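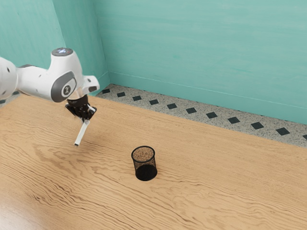 Trerneck open day - simulated pick-and-place recordings

README, first written 8 April 2021

Hi! If you came to the open day at Trerneck, this folder is what I promised to share. If you didn't, you missed a good afternoon and some pretty bad coffee, but the files should still make sense.

What's in here

Everything was recorded in simulation while visitors tried out the tasks. The whole set is 122 episodes. Each one has its own folder with the rendered frames, the joint positions, the gripper state and a short text file with the instruction (usually something like "put the stick in the pencil cup"). I kept the instructions the way people typed them, so expect typos and one or two jokes.

There are 2 tasks:

cup - the arm brings a thin white rod over to a black mesh pencil cup and lets go of it inside
lay - same rod, but it gets laid flat on the table

The cup task was by far the crowd favorite. People really got into it! The rod has to be close to upright before it fits, and most visitors came in at a slant and had to back off and try again. Those tries are all still in the data. I thought about cleaning them out and then decided they were the fun part (and probably the useful part too).

How it was recorded

Jasper Aerts built the scenes and ran the driving station. I mostly stood next to it and told people which button opened the gripper. Episodes stop by themselves after 3,000 steps, which is plenty unless you're under ten years old and like waving the arm in circles.

Walls, floor and table texture get changed between scenes, so please don't train anything that leans on the wood grain. The Hutari loader reads the folders as they are. If you use the older Urkley scripts, you'll need to rename the joints file first.

Known problems

- 4 episodes have no instruction text. My fault, I forgot to turn the logging back on after lunch.
- The contact between rod and mesh is a bit springy. Sometimes the rod bounces more than it should.
- The success flag only checks the last step, so a rod that went in and popped back out counts as a miss.

Thanks to Eetu Kauppinen for fixing the grip settings in between visitors, with a line of people watching over his shoulder. We're planning another open day in December and I'd like to add a second cup by then. If you find something broken, write to me or Jasper and say which episode it was.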